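`isgate-terms` is a bilingual glossary of household appliance labels, Chinese to American English. It is used by the Godard translation desk to keep wording the same across manuals, stickers and parts lists.

Release date: Friday, March 9, 2018

## Contents

- `terms.csv` – 231 entries, UTF-8, comma-separated
- `rejected.csv` – 36 entries that were proposed and turned down, with the reason
- `style.md` – spelling and capitalization rules
- `check.py` – validates both CSV files; needs Python 3

Each row in `terms.csv` has these fields:

| Field | Required | Notes |
|---|---|---|
| `id` | yes | never reused after deletion |
| `zh` | yes | simplified characters only |
| `pinyin` | yes | tone marks, not tone numbers |
| `en` | yes | lower case unless a proper name |
| `domain` | yes | `water`, `heat`, `cold`, `air` or `general` |
| `reviewer` | yes | initials |
| `note` | no | free text, one line | 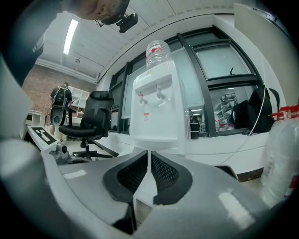
The `water` domain was the hardest to settle. 饮水机 was translated three ways in the older Yuan word list: "water cooler", "drinking fountain" and "water dispenser". The first is wrong for units with no cooling, and the second suggests plumbing. We use "water dispenser" for any cabinet or countertop unit with its own taps, including the type with a bottle inverted on top. Tap color is not part of a term. A unit with one red-accented tap and one white tap gets the same entries as any other, and the word "hot" goes in only where the source text has 热. 水龙头 is "tap" in this domain and "faucet" in `general`. Please do not merge the two rows.

### Warning text

Sticker text is kept short. 注意 is "Caution", 警告 is "Warning" and 危险 is "Danger". These are fixed and may not be swapped for tone. If the source has only an exclamation mark, leave the `en` side as a symbol and put `SYM` in the note.
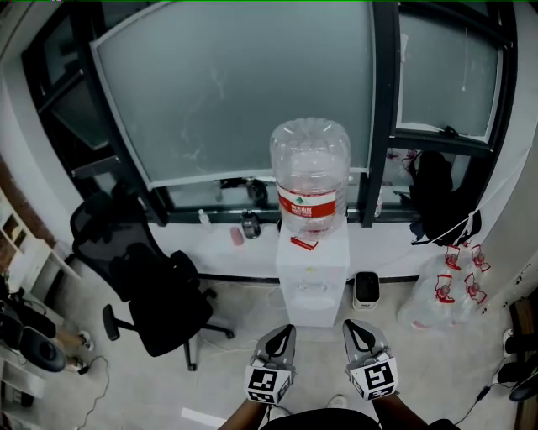 Compound warnings are split into one row per clause. 小心烫伤 is stored whole, as "Caution: burn hazard", and is the only exception. Ostap Kostiuk keeps the list of clause boundaries in `style.md`, section 3.

## Review

Every entry was read by Shuzhen Xie (source side) and Lamisi Quaye (target side). Disagreements went to Benedikt Thiele. Entries still open after 10 days were moved to `rejected.csv`, so a row there may be correct but unresolved.

## Known problems

- Regional terms are thin. Most source manuals came from the Ludurville office, which handles few southern suppliers.
- `air` has no entries for filters sold as spare parts.
- `check.py` does not catch full-width commas inside `note`.

## Changes

Send a patch against `terms.csv` with one term per commit. Run `check.py` first. Questions about the source side go to Zhiqiang Luo.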